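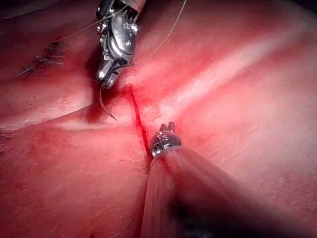
Issue 409, page 2

Frequently asked questions: can a machine do the mending yet?

If a robot can stitch a wound, why can't it darn my socks?
Look at who is doing the stitching. Surgical instruments like these normally go where a surgeon's hands send them. The curved needle and the row of knots are fine work, but they tell you little about a machine left alone with a sock.

Don't some robots sew by themselves?
In trials, yes, with people watching closely. We'd want to know how often somebody stepped in - the short films rarely say.

What about the Lunari mending arm?
We saw it in June at the Nowicki workshop in Drundside. It closed a straight seam in flat cotton. Given a jumper cuff, it stopped and waited for help.

Lusaditz says its machine has done 2,672 repairs. Isn't that proof?
It's a number. We asked how many were done without a person threading the needle or holding the cloth, and have had no answer.

What would it cost?
The quote we were given was 4,000 pounds, without fitting. A needle and thread are still cheaper.

Should I wait for the next model?
Not if you have a hole in your coat.

Page last changed 24 Nov 2018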